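Cutting the bills - kitchen and workshop bits

Updated Sunday, after the council vote on the home energy grant. Sadumside households can claim up to 2,000 if it gets through the second reading in January. Don't wait for it. Half of this costs nothing.

**Kitchen**

- Lids on pans. Always.
- Kettle - fill for the cups you want, no more. Descale it with white vinegar, leave 30 minutes, rinse twice.
- Fridge seals: shut a bit of paper in the door. Slides out easy? Clean the seal with warm soapy water, try again, then think about a new one.
- Defrost the freezer before the ice gets thick. Bowl of hot water on the bottom shelf, door open, old towels on the floor. No knives!!
- Oven off 6 minutes early for anything in a heavy dish. Not cakes.

**Draughts**

- Damp hand round the window frames on a windy day, you'll feel it straight away.
- Foam strip for windows, brush strip for the bottom of doors. Wipe the frame with meths first or it wont stick.
- Letterbox brush. Cheap, two screws.
- Leave the air vents alone, specially in a room with a gas fire or a stove.

**Form for the grant**

Shuzhen Yuan at the advice desk says have 2 recent bills and your council tax letter ready. Photocopies fine. If you rent you need the landlord's signature as well - ask now, they're slow.

**Workshop**

- Heat yourself, not the shed. Heated pad under the feet beats a fan heater.
- Chargers off at the wall when the batteries are full.
- Swap the old strip light for an LED tube. Check the fitting first, some need teh starter changing too.
- Offcuts in one bin, sorted by length. You'll use them up instead of buying more.
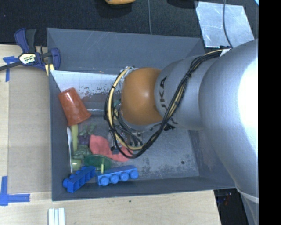

*Dark grey bin on a wooden top, big grey and orange robot arm over it.*

- Sweep up before you oil anything.
- Rags with linseed on them: lay flat outside to dry, never in a heap. They can catch fire on their own.

More on radiators next time. Bleed key lives in the drawer with the fuses.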